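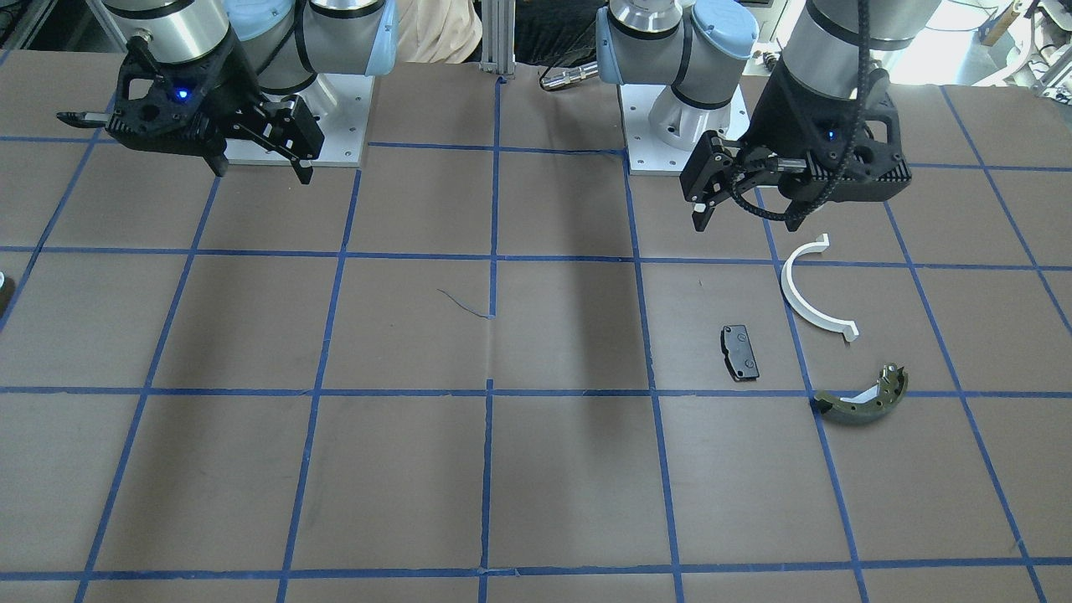 图1 分格台面,右侧放着几件小汽车零件

零件台面摆放与归位 课程项目报告(第二稿)
2月25日 Rana小组

搜索本站 输入关键词 搜索

一、先说做了什么

题目是开学时定的:旧汽车零件拆下来以后怎么摆,才能让第二个人不用问就找得到。零件从Titcombe修理铺拿的,都是换下来的旧件和几样报废的塑料件,一共42件,装了两个纸箱。铺子在Iltolthorpe,坐车过去来回一个下午就没了。

指导老师Lorraine Ormsby看过第一稿,意见主要是两条:题目太大,记录太乱。所以这一稿只写台面,架子和抽屉那部分先拿掉了,有时间再补。

二、台面

桌上先铺棕色纸,再用蓝色胶带横竖拉线,分成差不多方的格子。胶带拉线比画线快,歪了揭起来重贴就行。铅笔线试过,在棕色纸上看不清楚,记号笔看得清,但是改不了,废了一张纸。

格子不算很正。量过,有的宽一点有的窄一点,不影响用。纸有点皱,也不影响,只是薄的垫片容易卡在皱的地方,看着像摆正了其实一边翘着。

铺纸的顺序我们弄反过一次:先贴胶带再拉平纸,结果胶带全起褶。正确顺序是
纸拉平,四边固定
先贴横线,从中间往两边
再贴竖线
交叉的地方用手指压一遍

胶带用的Gorkunari的,选它没什么讲究,材料室正好有。

三、怎么编号

横排用字母,竖列用数字,从左下角开始数。左下角这一点写在第一页,因为第一周有人从左上角数,两天的记录对不上,全部作废重来。

没有把编号写在纸上。本来想写的,后来发现零件一放就盖住了,写了等于没写。改成在旁边放一张对照表,A4纸打印。

一件零件一格,原则上。会压线的零件怎么办,讨论了挺久:弧形的白色塑料件就是典型,半圆的,两头还带小边,放哪都容易跨到胶带上。最后规定看零件的大部分落在哪一格,就记哪一格,备注栏打个"跨"字。规定比较粗,但是大家记得住。

四、零件分类

第一次按材料分,塑料一堆金属一堆橡胶一堆。问题马上就来了,刹车片算什么?摩擦材料那面是一种,背板又是金属。卡扣有的带金属簧片。分到后面全是"其他"。

第二次按装在车上的位置分。对我们这些没修过车的人太难,好几件要打电话去铺子里问。

第三次按外形:片状、弧形、杆状、块状、小件。现在用的就是这个。好处是不懂车也能分,坏处是同一个系统的东西散在各处。铺子里的师傅看了不太认可,说他们不会这么放。我们记下来了,放在第七节。

刹车片放法单独说一下。平放最稳,但背板上的字朝下就看不到。竖着放字能看到,碰一下就倒。记录里统一写"平"或"立",后来又加了"斜",因为确实有斜着的。

五、记录

一月份开始正式记,每一轮20分钟:一个人摆,一个人背对桌子等着,摆完之后按对照表去找指定的零件,找到报编号。总共记了117条,去掉第一周作废的之后的数。

大致的情况:
弧形件找得最快,形状太明显了
片状件最容易拿错,尤其是两片刹车片大小接近的时候
小件最慢,垫片和卡扣放在大格子里显得很空,人反而会看漏
白色的零件在棕色纸上特别显眼,黑色的差一些,灰色金属的在灯下反光,编号倒是没人看错

有一点没想到:零件集中放在一侧比铺满整张桌子好找。铺满的时候人会从头扫到尾,集中放就直接看那一块。不过只比较了不多的几轮,不敢写成结论,老师也说这里样本太小。

还有就是空格。空格留多了,摆的人会犹豫放哪里,反复挪。后来规定先用中间那一排,放不下再往两边。
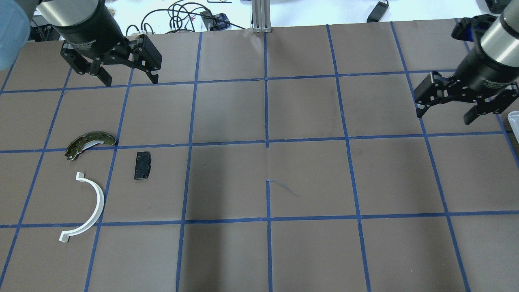

为什么要先铺一层纸,不把胶带直接贴在桌面上?
旧零件上有油和制动粉尘,铺纸可以整张换掉,桌面不用反复擦;胶带贴在纸上也不会在桌面留胶,换布局的时候连纸带胶带一起卷走,再铺一张新的。

六、出过的问题

1. 零件没擦干净就上桌。纸上一片油印,后面摆的人以为是标记,照着油印放。现在进门先擦,擦完放托盘里晾着。

2. 对照表和实物不一致。有两件零件名字写反了,写反的人是我。查了一个晚上。后来每件零件贴小标签,贴在看不见的那一面,收的时候再核对。

3. 胶带翘边。交叉的地方最先翘,袖子一带就起来了。补一小段压住就好,别整条撕,整条撕会把纸面带毛。

4. 收尾太慢。做完一轮大家都急着走,零件一把扫进箱子,下次又要重新理。改成按排收,一排收完核对一次,再收下一排。慢几分钟,但下次开工快的多。

5. 有一次换了新纸,格子比旧的少一列,没人告诉负责表格的同学,表格还是旧的。所以现在换纸必须在本子上写一行,写清楚几排几列,谁换的。

七、费用和来源

预算批了3000,目前用掉的主要是车费、托盘和打印,纸和胶带是材料室领的。零件不要钱,条件是用完还回去,铺子要统一处理。明细在附表,票据还差一张车票没找到,找到补上。

铺子师傅的意见(口头,整理过):
同一个总成的零件要挨着放,不然装的时候漏件
刹车片要成对,别一片一片分开
塑料件别压在下面
外形分类"给新人用可以"

第二条我们觉得有道里,下一版会改:成对的零件放在左右相邻两格,编号用同一个,后面加a和b。第一条跟外形分类是冲突的,还没想好怎么弄。可能做两张对照表,一张按外形,一张按总成,台面摆法不变。

八、还没做完的

小件的格子要不要再分小。试着在一个大格里用胶带再拉十字,太挤了,手伸进去会碰到旁边的。也许用浅盘子放进格子里更好,盘子买了还没到。

灯光没控制。下午和晚上看灰色零件差别很大,记录里没写时间的那几条没法补了。

参加找零件的都是本组的人,摆多了都背下来了,后面的数据肯定偏快。下一轮找别组的同学来,名单还在凑。

附表一 零件清单(42件)另附
附表二 摆放记录 另附
附表三 费用明细 缺一张票

最后更新:交第二稿当天晚上,改了第五节和附表一的编号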